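Butcher-block worktop

A butcher-block worktop is a thick surface made by gluing strips of solid wood side by side. It is used for kitchen counters, dining tables, workbenches and shop fittings. The name comes from the heavy blocks on which butchers cut meat, though most tops sold today are thinner than those and are not meant to be struck with a cleaver.

Construction

There are three common types. In edge-grain tops, long strips are stood on their narrow side and glued face to face, so that the edge of each board forms the surface. In face-grain tops the boards lie flat and show their full width. End-grain tops are made of short blocks set upright, with the cut ends facing up. End grain is the kindest to knives and the slowest to make, and it costs the most.

Strips may run the full length of the top or be joined end to end from shorter pieces. The second method uses up offcuts and gives a broken pattern of light and dark. Full-length strips are usually sold at a higher price.

Woods

Beech, oak, maple, birch and ash are the usual choices. Acacia and rubberwood are found in cheaper ranges. Walnut is chosen mainly for its colour. Softwoods such as pine dent easily and are seldom used where food is prepared.

Colour varies from strip to strip even within one species. Some makers sort the strips to give an even tone, and others mix them on purpose. The Skekska workshop, founded by the joiner Zlatko Pavlović, sold both kinds under the trade name Stunedero. Its first catalogue listed 19 tops, the longest of them 200 cm. The mixed tops sold better, and the sorted range was dropped after Špela Todorova took over the business and renamed it Todorova.

Finish and care

Tops used for cutting are normally finished with food-safe mineral oil, sometimes blended with beeswax. A new top needs several coats, and further coats when the surface looks dull. Hardwax oil and varnish give more protection against water but are not suited to direct cutting. Light scratches can be sanded out with 80 grit paper, followed by a finer grade, and the area oiled again.

Standing water causes dark stains, mainly around sinks and where the wood touches iron.

Tabletops with strips in mixed light tones

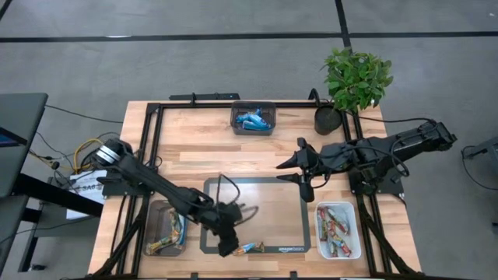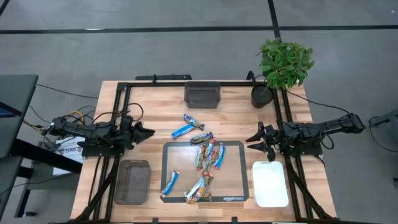
Movement

Solid wood swells and shrinks across the grain as the air becomes damper or drier. A wide top must therefore be fixed so that it can move. Slotted brackets are the usual method, with the screw left free to slide. A top screwed down tightly on all sides may split along a glue line or bow upwards in the middle.

Both faces should be sealed, including the underside and the ends.

See also

Chopping board
Glued laminated timber
Workbench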